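From: Rosine Rey
To: skurnora-users
Date: October 10, 2023
Subject: Re: [skurnora-users] two-arm folding, second arm waits forever after regrasp

Hi Yvonne, hi everybody,

Yvonne Parsons wrote:
> We moved our cloth folding stack over to Skurnora in July and most of
> it went fine. The one thing I can't get past is the handoff between the
> arms. Right arm picks a corner and lifts, left arm is supposed to come
> down and take the next point, and instead it parks above the mat and
> sits there until the planner times out. It doesn't happen on towels.
> It happens on shirts, mostly after the first fold. Log says
> "target stale, replanning" over and over, 977 times in the worst run.
> I've tried a longer timeout and a slower lift. Is this us or is this
> the planner?

Bit of both, I think! We had the very same message for weeks on our Kudadora branch and I got to know it a lot better than I wanted to.

The short version is that your grasp target for the second arm is tied to a point on the cloth, and the cloth moves every time the first arm does. The planner asks perception where the point is, gets an answer, plans to it, checks again before it commits, sees that the point has shifted by more than the tolerance and throws the plan away. Then it does that again. A towel hangs in a pretty boring way, so the point settles quickly. A shirt has a collar and a placket and layers that slide over each other, and the estimate keeps hopping from one layer to the next even when the cloth is hardly moving at all. That's the part that got us. I spent ages tuning the arm speed and the arm was never the trouble.

So before you touch anything else, plot the target position against time with the first arm holding still. If it drifts smoothly, your lift is still swinging the cloth and a settle delay will help. If it jumps back and forth between two spots, you've got a layer problem and no delay in the world is going to fix it (ask me how I know).

For the jumping case, we ended up doing this:

1. Freeze the target in the mat frame once the first arm reports "hold". Don't keep asking for it in the cloth frame.
2. Let perception veto the frozen target but not move it. If the veto fires, go back to the hover pose and ask once more.
3. Cap the retries at 3, then put the corner down and start the fold step over.

Number 2 is the one people argue with me about. I know it feels wrong to ignore fresh data. But the second finger only has to land somewhere on a fold edge, and a slightly old target that stays put beats a fresh one that wanders off while you're planning.

Also, check which frame your hover height is measured from. The old Navarro config files used the arm base and the new ones use the mat, and the converter script doesn't warn you. If you brought a config across in July, you may have a hover pose that is legal but much higher than you wanted, and then the final approach takes long enough for the target to go stale all by itself. Our approach step was eating most of the 60 second budget before I noticed. I felt pretty silly.

Here's the stage I'm talking about on our side, first corner up and the second arm still open:
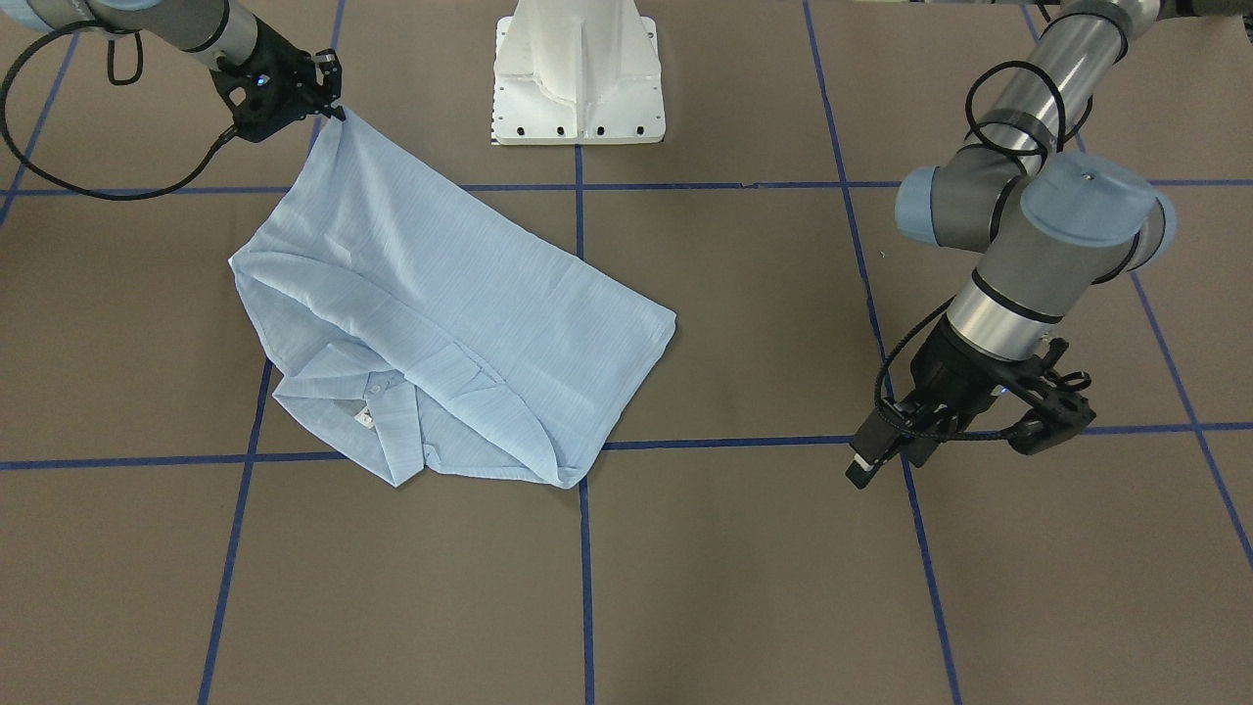

Right arm (upper left) holding the corner, left gripper just above the tape. Collar and buttons are in the lower left part of the shirt.

The collar end is where our estimate used to hop about. The long straight fold on the other side has been easy for us, so if your task lets you choose, pick the second point along there and leave the collar for a later step.

On the timeout - please put it back to whatever it was. A long one only hides the loop, and it makes the logs horrible to read. Our replay set has 1,072 fold attempts in it and the ones recorded with the long timeout are a real pain to go through, I still haven't finished labeling them.

I can push the freeze and veto code to the Manside repo if you want to try it. It's one node and a small patch to the planner callback, and it needs tests, and the parameter names are terrible. If you'd like to send me a log from one of the bad runs I'm happy to run it through our plotting script first. The target topic and both gripper states are enough, you can leave the point clouds out.

Cheers,
Rosine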